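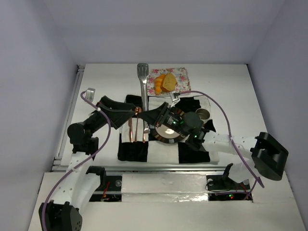
The trouble with linen on the table

A linen tablecloth loses most of its dimensional stability in the first few washes, and the loss is rarely even. The warp yarns, held under tension on the loom, relax further than the weft. A cloth cut square will therefore come back from the laundry as a rectangle, and a hem sewn with polyester thread, which does not shrink at the same rate, will pucker along two sides and lie flat along the other two.

Pranab Wanigasekara has spent much of his working life on this problem. He runs the finishing room at Sarkar, a small mill supplying table linen to hotels and a few shops, and he keeps a ledger of returned cloths. Entry 3057 was made in December. It concerns a cloth in the pattern the mill calls Drundeo, a plain weave with a narrow herringbone border, sent back by a restaurant with the complaint that it no longer covered the table.

"It did what flax does," he says. "We had sold it two centimetres too short."

The cause was found in the finishing. Cloth straight off the loom contains size, a starch paste applied to the warp to prevent breakage. It must be washed out before the fabric is measured, as sized yarn is stiff and holds its length. In this case the desizing bath had been run too cool. Enough starch stayed in the yarn to keep the cloth at its woven length through cutting and hemming, and the first hot wash at the restaurant removed it.

Sarkar now gives every roll 12 minutes in the bath, then tumbles it without tension. Older finishing lines pull the wet cloth over rollers, which stretches it and sets it in the stretched state. The result looks smooth and measures well, and both effects disappear at the first laundering. Tumbling takes longer and leaves creases that must be pressed out, but the length measured afterwards is close to the length the customer will have a year later.

Weight matters less than buyers suppose. A heavy cloth made from short, coarse tow fibre will pill and shed. A lighter one spun wet from long line fibre will be smoother and will outlast it. The yarn is better judged by holding the cloth to a window: thick places should be few and should taper gradually at each end. Abrupt lumps are a sign of short fibre, and they are where the first holes appear.

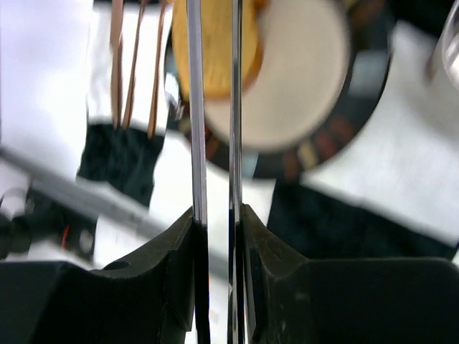
Sett, the number of threads in a given width, is the next thing to check. The Drundeo cloth is woven at an equal count in both directions. The mill's other main pattern, Pinine, has a closer warp, giving a crisper fold and a tendency to crack along it if the cloth is always stored the same way. Wanigasekara advises refolding in thirds one time and in quarters the next, or rolling the cloth on a tube where there is space for one.

Washing at home is simple enough. Linen tolerates 60 degrees and is stronger wet than dry, so heat and agitation do little harm. Chlorine bleach does a good deal. It attacks the cellulose itself, and the damage shows only when the cloth tears at a crease some months on. Wine should be rinsed with cold water before the wash. Grease needs detergent applied directly and left to stand. Candle wax is best chilled and lifted with a blunt knife, and the remaining mark pressed between sheets of plain paper.

Ironing should be done while the cloth is still damp. Once fully dry, flax fibre resists the iron, and a spray bottle does not wet it evenly. Sarkar's own presser, a Hevia flatwork machine bought second-hand, takes cloth straight from the tumbler at a set dampness. Its bed is 112 inches wide and it has been refelted 4 times. Dark colours and damask are pressed on the reverse to avoid shine.

Hems repay attention at the point of sale. A mitred corner spreads the bulk over a diagonal and will press flat; a folded one leaves six or more layers in one place, and the iron polishes them. The thread should be cotton or linen. A slight pull along the hem will show whether the stitches give with the cloth.

The restaurant's replacement was cut three per cent over size in the warp and two in the weft. It had been through the laundry nine times when Wanigasekara last asked for its measurements, and he has entered them beneath the original complaint. The short cloth was unpicked, recut as napkins and hemmed again in linen thread.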